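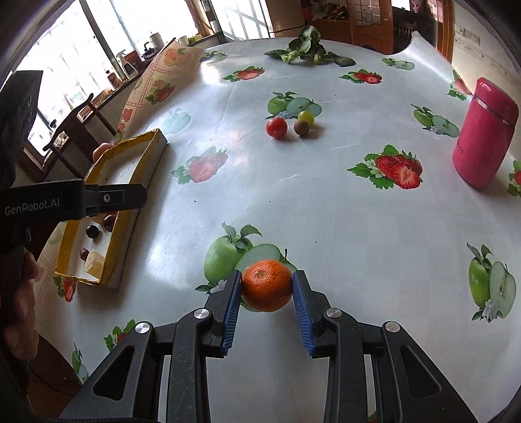 Mandarin, tomato and greens on a printed tablecloth, with the sorting box at left.

The Case for Sorting Fruit at the Table

Jinfeng Cai
2 min read

Household guidance on fresh produce usually begins at the refrigerator door. It is the position of this column that it should begin earlier, at the table, with everything laid out and a shallow box within reach.

The Hukton food program surveyed 151 homes last year. In 47 of them, fruit went directly from the shopping bag into a drawer. Members of those households were often unable to say what they had on hand, and older fruit was commonly found beneath newer fruit. The program's response was a printed storage chart. Charts have their place, but a chart cannot show a person which mandarin has begun to soften.

A table can. Small fruit is easily lost in a deep bowl, and a date or a single grape may stay there for weeks. A long box with low sides keeps such items in view and allows cut pieces, which must be eaten first, to be kept to one end. Leafy vegetables should remain outside the box, spread out at the far side of the table, where their leaves will not be crushed.

Some readers in Brotosholm have objected that this takes up the table before supper. The objection is fair. Sorting should be done soon after shopping, and a wipeable tablecloth shortens the cleanup considerably.

The program will revise its guidance in May. We urge it to give the first page to the table and move the refrigerator chart to the second.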